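Grolgate – README

Grolgate keeps your mute, block and follow lists in plain text files and pushes them to whichever social accounts you still have. It was written because every site stores these lists in its own drawer, and most of the drawers stick.

Version 5 is the current one. If you're on anything older, read the part on upgrading before you run anything, and then read it again, slower.

What it does

It reads a list export from a supported site and turns it into a text file with one account per line. It compares two of those files and tells you what differs. It applies a file to an account, so that the people you've blocked in one place can be blocked in another under whatever name they use there. It also takes people off lists, a feature we added late and with mixed feelings.

What it doesn't do

It won't find out who blocked you. This is the most common request we get and the answer is going to stay no. It won't delete an account, send a message, or guess that two profiles belong to the same person. You tell it who is who in the names file, and if you tell it wrong it will believe you.

Installing

Download the package for your system, unpack it wherever you like, and run "grolgate setup" from inside the folder. Setup asks for a place to keep your lists and offers your home folder. Say yes unless you have opinions about folders, in which case you've already stopped reading and started typing.

You'll then be asked to sign in to each site through your browser. Grolgate keeps the sign-in token and never sees your password. Tokens last 60 days. When one runs out, the next sync stops with a message telling you so, in language Prakash Kaimal has rewritten several times to make it sound less like a threat.

First run

Start with "grolgate pull". It fetches your current lists and changes nothing on the site. Open the files in a text editor and have a look. Most people find an entry they can't explain, usually from an old argument about parking or a television show. Put a note after the account name with a number sign in front of it, and Grolgate will carry the note along without reading it:

fellham_gardens # kept tagging me in raffles

When the files look right, run "grolgate push --dry". You get a list of what would change. Run it again without "--dry" and it changes.
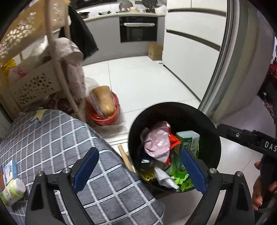 Removed entries go to a file called discard.txt, and they stay in it until you empty it yourself. Every line keeps the name of the list it came from, so "grolgate restore" followed by an account name puts that account back where it was. We thought about clearing the file on a schedule and decided against it, after Bergþóra Ragnarsson wiped out a block list she had been building since college and was not calm about it. The cost is that discard.txt ends up like a kitchen bin, with the pink plastic bag, the tissue and the yellow mesh net all in one heap and a carton sticking up at the side. Nothing in it is sorted. If you want it sorted, "grolgate discard --by-list" prints it grouped, and leaves the file itself as it was.

To empty it, run "grolgate discard --empty". You'll be asked to type the word "empty" in full. Typing "yes" doesn't count, and typing it louder doesn't either.

Settings worth knowing

pause: the number of seconds to wait between changes. The default is 5. Setting it to zero will get you through a long list very quickly, right up to the moment the site locks you out for the afternoon.

keep_notes: on or off. Leave it on.

names_file: where to find the file that matches accounts across sites. One person per line, with the names separated by commas. Spaces are ignored. So are capital letters, except on Viturska, where they count and always have.

quiet: hides everything except errors. Good for scheduled runs, less good for finding out why a scheduled run did nothing.

Supported sites

Viturska: full support, including timed mutes. The site ends a timed mute a little early, and there is nothing we can do about it from here.

Després: blocks and follows only. Mutes on Després are stored on your phone and don't travel. Get a new phone and everyone you've muted comes back, rested and full of news.

Anything that exports a plain CSV: reading only. Use "grolgate read" and point it at the file. The account name has to be in the first column.

Known problems

Lists over 178 entries are sent to Després in batches, and a batch that fails is tried again from its beginning. You may see the same names go past twice. They aren't blocked twice, however satisfying that might be.

If someone changes their account name, Grolgate loses track of them on sites that don't give out a permanent ID. The old name stays in your file with a question mark in front of it. Look these over now and then. Some are people who left, and some are people who'd like you to think so.

On older Windows machines, names with accented letters can come out garbled when you print to the screen. The files themselves are fine. Lợi Khúc tested this with his own name, which he says has been through worse.

Follow counts can be off right after a push. Wait a few minutes before reporting it.

Upgrading from version 4 or earlier

The old versions kept everything in one file, lists.dat. Copy that file somewhere safe, then run "grolgate convert". You'll get one text file per list. The old file isn't touched. If the converter finds an entry that was both followed and blocked, it stops and asks which you meant. Bảo Lý had 26 of these and would rather not discuss it.

Don't run the old and new versions against the same account. They will undo each other's work, politely and without end.

Reporting a bug

Send the version number, the site, the command you ran and the last few lines of grolgate.log. Please take out the account names first. We don't need to know who you've blocked, and on one occasion it was one of us.

Sơn Lại looks after the Viturska side, and the rest goes to whoever opens the mail first. Replies are slow in March.

License

Free to use, copy and change. Keep the license file with it. If you rename it and sell it, at least pick a better name than we did.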